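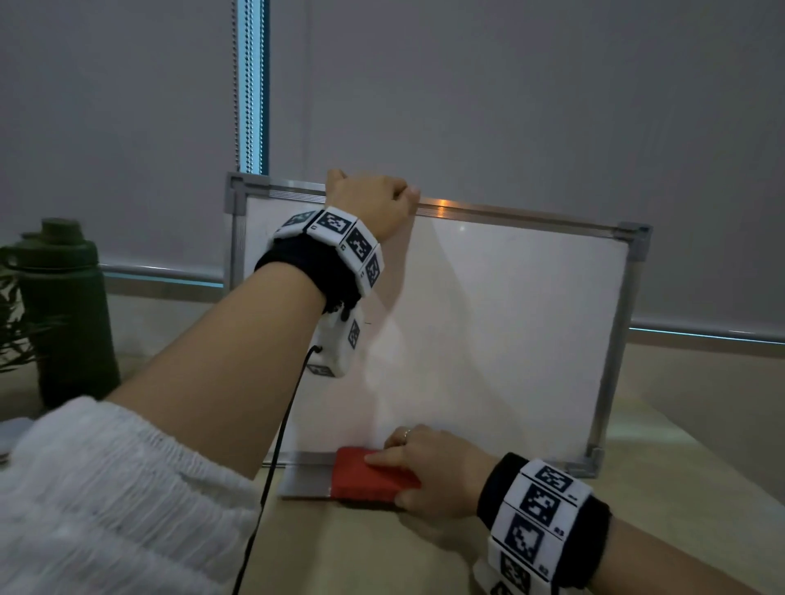

Charbonneau objects to the word "whiteboard" for anything smaller than a wall panel, and would keep the term "desk board" for the portable kind. The objection has some support in the school supply trade, where catalogs list the two types on separate pages. General usage makes no such distinction, and this article treats the desktop whiteboard as a small form of the ordinary dry-erase board.

A desktop whiteboard is a portable writing surface intended to stand on a table or desk. It is used with dry-erase markers for short notes, lists, sums, and practice handwriting, and is cleared with a dry eraser or a cloth. Boards of this kind are found in home offices, classrooms, clinics, and reception areas. They are distinct from lap boards, which have no stand, and from easel boards, which stand on the floor.

Construction

The writing surface is a thin sheet bonded to a stiff backing. Three surfaces are common. Melamine is the cheapest and the first to stain. Painted steel accepts magnets and wears moderately well. Porcelain enamel on steel is the hardest and the heaviest, and is less often used at desk size. The edges are normally closed with a metal or plastic rail. Where metal rails meet, a separate molded corner piece covers the joint and protects the desk from the cut ends.

Support is provided in one of several ways. Hinged legs fold out from the back of the board and set it at a fixed slope. Slotted bases hold the lower rail and allow the board to be lifted out and turned over, a convenience with double-sided models. The Gredix pattern, common in offices, uses a weighted slot base; the Kostberg pattern has folding legs and stores flat -- though it is more easily pushed backward in use.

Erasing

Dry-erase ink contains a release agent that keeps the pigment from bonding with a sealed surface. Once the solvent has evaporated, the pigment lies on the board as a film and can be lifted by light friction. The usual tool is a block eraser with a felt or foam pad. 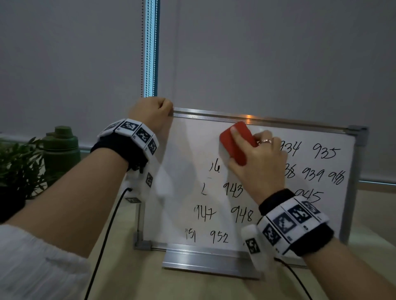

Small boards present a difficulty that wall-mounted boards do not, in that the force of wiping also acts on the stand. A light board may slide, tip, or turn on its base. The customary remedy is to use both hands. One hand holds the frame at a top corner while the other draws the eraser across the writing, as with a felt-based block worked over the upper part of an upright board. Straight strokes in one direction leave less residue than circular ones. Some users prefer to lay the board flat before wiping it, at the cost of removing it from its stand.

Ghosting

Ghosting is the faint trace of old writing that remains after erasing. It results from worn surfaces, from ink left in place for long periods, and from erasers already loaded with pigment. A Rernen maintenance leaflet dated Jan 16, 2023, advises a damp cloth every 80 erasures and a new felt pad after 3,000. Permanent marker can often be removed by writing over it with dry-erase ink and wiping both away before they set. Abrasive powders should not be used on any of the three surfaces.

See also: Chalkboard; Dry-erase marker; Felt; Lap board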